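Engineering Materials II
Unit 6 handout: Screw threads and preload
Prepared by Tahmineh Hosseinzadeh

6.1 Terms

Pitch is the axial distance between matching points on neighboring threads. Lead is the axial distance a nut travels in one full turn. On a single-start thread, lead equals pitch. On a two-start thread, lead is twice the pitch. Students lose marks every year by using pitch where lead is required, so check the number of starts before calculating anything.

Major diameter is measured over the crests, minor diameter over the roots. The pitch diameter lies between them, where the widths of thread and groove are equal. Strength calculations in this unit use the tensile stress area, which is based on the mean of the pitch and minor diameters.

6.2 The thread as an inclined plane

Unwrap one turn of a thread and it becomes a ramp. The base is the circumference at the pitch diameter and the height is the lead. The angle of the ramp is the lead angle:

tan(lead angle) = lead / (pi x pitch diameter)

For a square thread, the nut will hold its load without turning back if the coefficient of friction is greater than the tangent of the lead angle. Such a thread is called self-locking. Fastener threads meet this condition by a wide margin under static load. Vibration is a separate case (see 6.4).
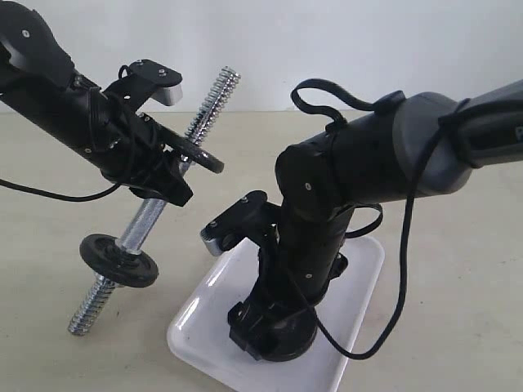

For a V-shaped thread, the normal force on the flank is larger than the axial load, and friction rises with it. Divide the coefficient of friction by the cosine of half the thread angle before using the square-thread formulas. With a 60-degree thread the half angle is 30 degrees and the correction is close to 15 percent.

6.3 Torque and preload

The working formula is T = K x F x d, where T is the tightening torque, F the preload, d the nominal diameter and K the nut factor. K is found by test. It combines thread friction, friction under the head and the effect of the lead angle. A change in lubricant changes K, and the same torque then gives a different preload.

Most of the applied torque is spent on friction. Only a small share stretches the bolt. Torque is therefore an indirect measure of preload, and the scatter between nominally identical joints can be large.

6.4 Loosening

Transverse vibration is the usual cause of loosening. When the joint faces slip sideways, friction in the thread is used up in the direction of slip and little remains to resist rotation. Higher preload is the first remedy, followed by a longer grip length.

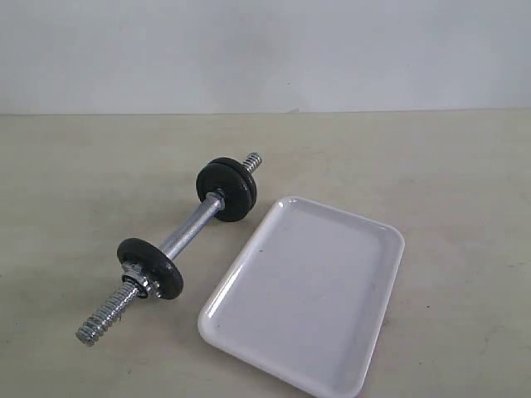 Mwende Mbwambo objected in the last session that spring washers should come before grip length in that list, as they are cheap and already in most stores. A split washer is flat well below normal preload, and after that it adds very little. The order stands.

6.5 Problems

1. A two-start square thread has a pitch of 2 mm and a pitch diameter of 17 mm. Find the lead angle and the smallest coefficient of friction for self-locking.

2. Repeat problem 1 for a single-start thread of the same pitch.

3. A bolt of 10 mm nominal diameter is tightened to 31 N m with K = 0.20. Find the preload. Then find the preload if oil lowers K to 0.15 at the same torque.

Written answers are due in March. Show units on every line.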